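Talurstead House, Menamdale
Kitchen and Dining Room: Hygiene and Safety Inspection
Date of inspection: Wed 14 December
Inspected by: Lieselotte Oltmanns
Accompanied by: Detlef Pfeiffer, Catering
Form 752, to be kept in the kitchen folder until the next inspection in May

Ratings: S = satisfactory, A = action required, N = not applicable on the day

1. Floors and walkways

1.1 Floor clean and free of spills: S
1.2 Walkway between serving counter and dining room clear: A
Comment: Two crates of bottled water were standing in the walkway at the start of the inspection. They were moved to the dry store at once. Deliveries are to go directly to the store and are not to be set down on the way.
1.3 Mats flat, with no curled edges: S
1.4 Wet floor signs available: S
Comment: One sign has lost its hinge pin and will not stand. Replacement ordered from Fröhlich.

2. Tables and work surfaces

2.1 Surfaces smooth, with no cracks or open joints: S
2.2 Surfaces wiped down between uses: S
Comment: Cleaning record complete for the month to date. Two entries are initialed in pencil. Ink is to be used.
2.3 Table legs level and feet secure: A
Comment: The table nearest the garden door rocks when leaned upon. One foot is missing. The table is to stay out of use at mealtimes until the foot is replaced.
2.4 Sanitizer bottles labeled and stored away from food: S

3. Plates and serving dishes

3.1 Free of chips, cracks and worn glaze: A
Comment: Of the dinner plates checked, 8 had chipped rims and were withdrawn. The glazed plates used for fruit and bread were checked separately and were sound.
3.2 Stacked no higher than the shelf guard: S
3.3 Stored dry: S
Comment: Catering asked whether plates may be dried with cloths at busy times. They may not. Air drying remains the rule.

4. Fresh fruit

4.1 Fruit sound, with no mold or broken skin: S
4.2 Bananas kept apart from apples and pears: S
4.3 Whole fruit placed on a clean plate or in a clean bowl, not directly on the table: S
Comment: This was raised at the May inspection and has been corrected.
4.4 Cut fruit covered and chilled at 5 degrees Celsius or below: N
Comment: No cut fruit was served on the day.
4.5 Peel bins emptied after each meal: A
Comment: The bin by the window had not been emptied after breakfast. Mr. Pfeiffer will add it to the closing list.

5. Electrical items and cables

5.1 Plugs and sockets undamaged: S
5.2 Cables kept away from sinks and hot surfaces: S
5.3 Test labels in date: A
Comment: The label on the Suvow water heater cannot be read. The heater is to be retested and relabeled before further use.

6. Fire safety

6.1 Fire blanket in place: S
6.2 Extinguisher inspected and sealed: S
6.3 Exit door opens freely: S

Items marked A are to be closed by Catering and reported in writing to the inspector. Items 2.3 and 5.3 take priority. The replacement plates may be drawn from the reserve stock of 200 held in the cellar, provided they are washed before use and the stock sheet is amended.

Signed: L. Oltmanns
Received for Catering: D. Pfeiffer

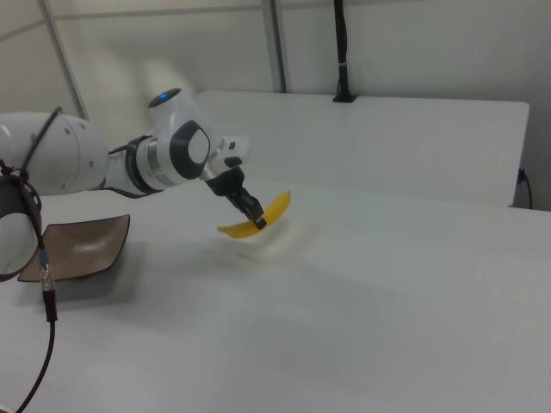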